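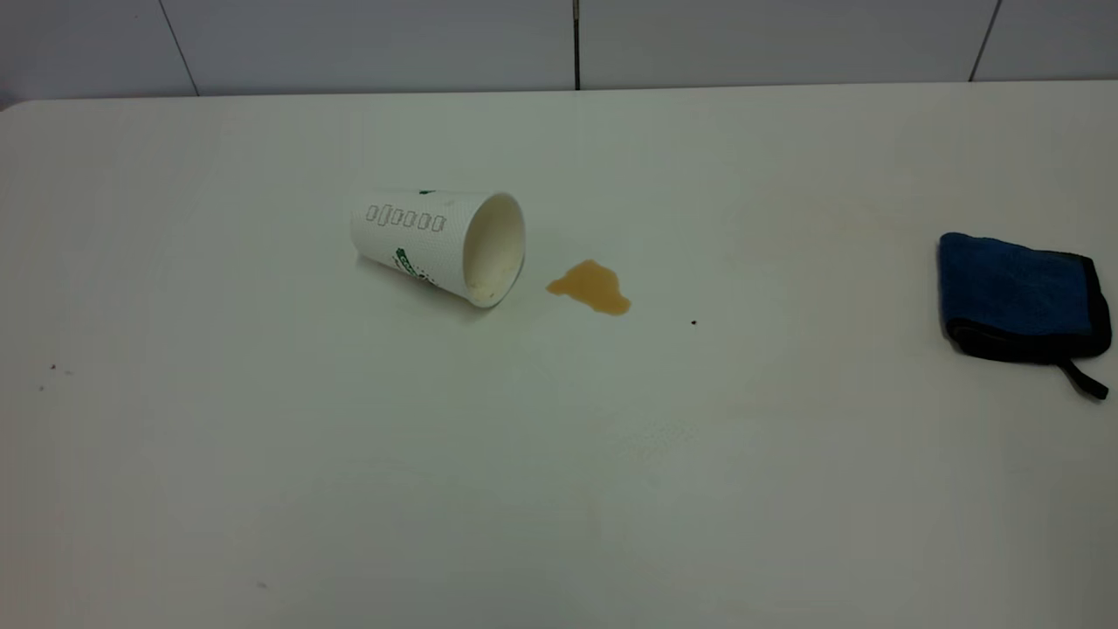
Gastden Shared Workshop
Evening course: A Tabletop Arm from Parts
Handout 4: The spill task
Mylene Ignacio

Bring your arm with the gripper already fitted and the joints zeroed as in Handout 3. If the wrist camera still drops out when the elbow is fully extended, fix the cable run first. Nothing in this handout will work with an intermittent image.

1. Task definition

The table holds a paper cup on its side, a small puddle of tea or coffee, and a folded cloth. The arm must stand the cup upright, pick up the cloth, wipe the puddle, and put the cloth down clear of the cup. The order is fixed. A fallen cup may still hold liquid, and a cup that rolls during the wipe will spread it.

The run is scored at the end state only: cup upright, no visible liquid, cloth released. Small crumbs and old stains on the table do not count against you.

2. Coordinate frames

We use three frames: base, wrist and table. The table frame has its origin at the near left corner of the work area, x to the right, y away from the operator, z up. All targets are stored in the table frame. The wrist camera reports in the wrist frame, and the conversion goes through the base.

Most errors last term came from one place: the hand-eye transform was measured once, typed into Maes, and never checked again after the camera bracket was loosened. Maes (the control program) will not warn you. Run the calibration routine at the start of every session and compare the residual with your last one. If it has doubled, look at the bracket screws before you look at the code.

3. Finding the puddle

The fixed camera gives a coarse position. The wrist camera refines it from the hover pose.
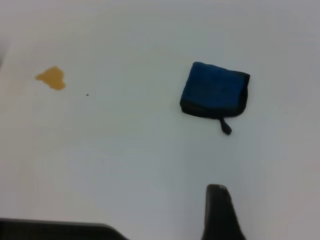 At hover height the fingers take up part of the lower image, so mask that region before segmentation. The mask is constant for a given finger opening; store one for open and one for closed. Without it the threshold step picks up the black fingers as the largest dark object and the centroid lands on your own hardware.

Segment the liquid by hue. Brightness is unreliable on a white table because the lighting falls off toward the corners, and a thin film of tea is only a little darker than its surroundings. Saturation works well as a second test. Discard any region smaller than 88 pixels; this removes specks. The cloth is found the same way, using the blue range, with its dark binding added back by dilating the region afterward.

Output for each region: centroid, long axis, bounding polygon. The wipe planner needs the polygon. The centroid alone gives a path that misses the lobes at the edge of an irregular spill.

4. Grasping the cup

A paper cup deforms under very little force. Two approaches are allowed.

Outside grasp. The fingers close across the body of the cup. Simple to plan, but the wall buckles if the closing current is set too high. Start at the lowest setting in the Plirna driver and raise it one step at a time.

Rim grasp. One finger inside the mouth, one outside, closing on the wall just below the rolled lip. The lip is the stiffest part of the cup and tolerates more force. The cost is accuracy: lateral error at the rim must stay under 2 mm or the inner finger strikes the lip and pushes the cup away.

For a cup on its side, approach along the axis of the mouth, grasp, lift clear of the table, then rotate the wrist until the base faces down. Lower slowly and stop on contact. Do not command a fixed height – the table is not level to better than a few millimeters. After release, open fully before retracting, or the inner finger will drag the cup over again.

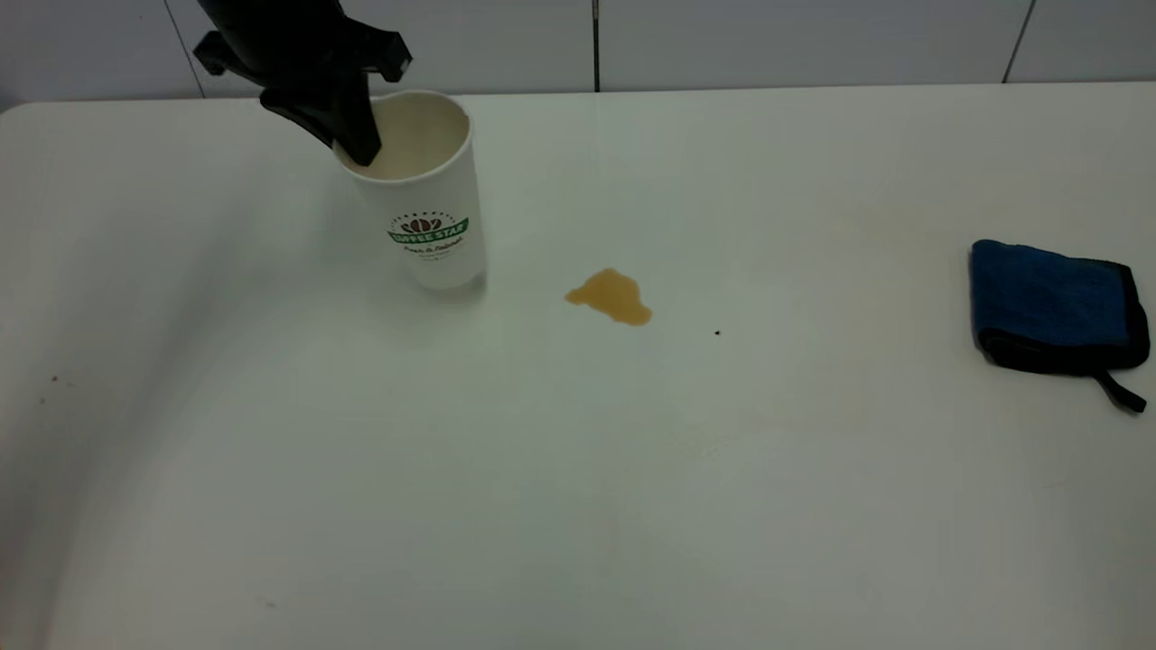

5. Wiping

Grip the cloth by a folded edge. The hanging loop looks like a convenient handle, but the cloth unfolds when lifted by it and the contact patch becomes unpredictable.

Wipe from the outside of the polygon inward, in overlapping straight passes, with light downward force. Passes that start in the middle push liquid outward. Lift between passes.

6. Logging

Save joint positions, finger current and both camera streams for every run, including failed ones. The Eken recorder starts a new file at each run; a full run is around 734 MB, so clear the disk beforehand.

7. Before next session

Complete sections 3 and 4 on your own arm. Submit the calibration residual, both finger masks, and the log of one complete cup run. Section 5 will be done in the workshop with the shared cloths. Read the force control notes in Handout 5, up to the paragraph on contact detection.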